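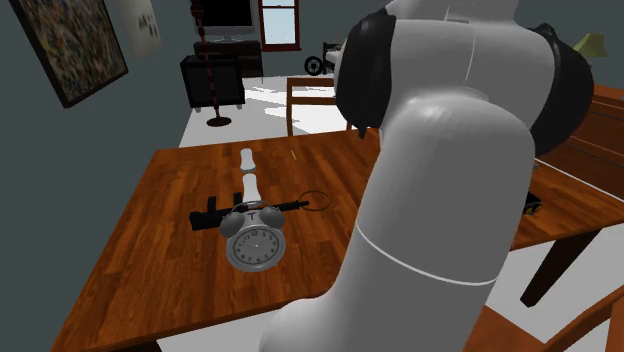
4.2 Trying out the Muvari tabletop kit

I should say up front that I came to Muvari as a skeptic. Our lab had been building its own simulated rooms for years (badly, mostly by me), and paying a company for a dining table felt a little silly. Then Siyabonga Pillay sent over the trial license from Skurngate, who sell the kit, and I lost a whole weekend to it!

What you get is a furnished room, an arm model, a pile of household objects with collision shapes already fitted, and a task script you can edit in any text editor. The trial came with 260 objects and 30 table layouts. I ran 414 episodes in all, every one of them in the dining room, and I left the lighting and the furniture at their defaults so that my numbers could be compared with the ones Siyabonga got on his machine.

Figure 3 is from the pick-and-hold runs. The arm has the green jug by its neck, over the tabletop, with the white square-rimmed bowl right beside it. I like this layout a lot because the bowl is close enough to punish a sloppy approach. A planner that swings in low and wide from that side is asking for a collision, and the kit logs the contact with a time stamp and both object names, so I didn't have to go digging for it later. The jug is a nice test for grasp choice too. The body bulges and the neck is narrower, and our old planner always wanted to grab the body, so I had to retune its scoring before any of this was worth writing down.

Setup was the part I enjoyed least. The installer wanted an older physics library than the one we use for Surnis, our in-house logger, and I ended up keeping two environments side by side. Support did answer me the same day. The manual is fine on objects and pretty thin on cameras, and I'd have paid extra for one worked page on moving a viewpoint.

Figure 3. Pick-and-hold run in the Muvari dining room, with the Franka Emika arm holding the jug over the table.

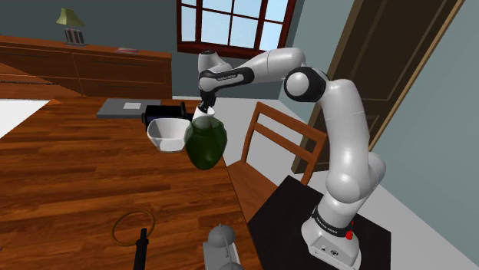

4.3 What I'd want before buying

Mostly I'd want the friction values opened up. Right now you choose from presets, and the one for glazed surfaces let objects turn in the fingers more than I believe a real jug would. Ó Flaithearta's grasp scorer, which we use everywhere else in this paper, is touchy about exactly that setting. Skurngate tells us an editor for it is planned for July, and we'll rerun the same layouts once we have it.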